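Call for participants: handset enclosure study

3 January 2023
By Yuto Sugawara
2 min read

Prusell is recruiting 37 adults for a study of how people handle protective phone enclosures in the home. The work covers grip, button reach and removal force across two prototype shells, Prantl and Zurkard. Sessions last 80 minutes and take place at our Pukthorpe workshop.

Applicants must be 18 or over, use a smartphone daily and have kept the same handset since September. Left-handed users are encouraged to apply. Phones wider than 81 mm cannot be fitted. 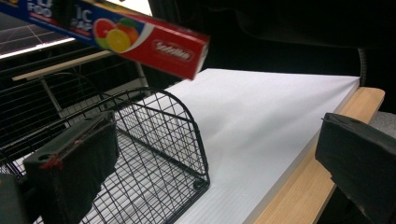 Sugawara was asked whether participants may keep their own case on between tasks, and replied that they may, provided it comes off before each force reading.

Each participant completes a short questionnaire, a set of timed handling tasks and a closing interview. Audio from the interview is recorded and deleted once transcribed. Travel within the county is reimbursed on receipt.

To apply, send your handset model, dominant hand and available hours to the Prusell study desk.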